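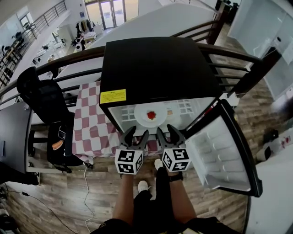
Stukosum Arnum hand-held gripper, sold as a pair

I've been through three hand-held grippers for collecting demos, and the Arnum is the one I keep picking up! You get two units, two marker cubes and a spare set of the curved fingers (mine came in July, well packed).

My test is always fridge work, because it's mean. Fruit rolls, plates are slippery, and the door is forever in the way of your right elbow. The older Kasprzak pair does fine on boxes, but its flat fingers bruise anything soft.

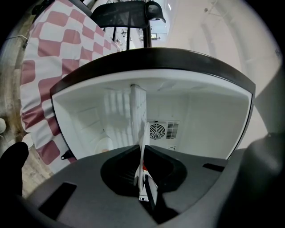

Small, thin stuff is where I really notice the difference. The fingers close evenly, so a skinny object stays where I put it and doesn't twist – the Kasprzak needed two or three tries for that.

Gripes? The trigger spring is stiff, and after 30 grasps my thumb knows it. Lutz Böttcher swapped his for the softer Homon spring and got through 200 without grumbling, so I've ordered one too.

Finger opening: 100 mm
In the box: 2 grippers, 2 marker cubes, spare fingers
Softer spring: sold separately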